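Gripper keeps nudging things before it closes

Wissam Akl
Our shared workshop arm does pretend kitchen jobs and I love it! But the fingers push light items away before they grip. Strawberries are the worst.

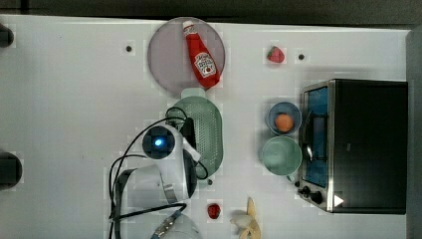
I've dropped the closing speed to 30 and it still happens. Any ideas?

Nyokabi Nyamweya
Lovely project! Come straight down – no sideways move in the last 16 mm – and check both fingers shut evenly.

Tin-yau Yau
Grippy tape. Fixed mine.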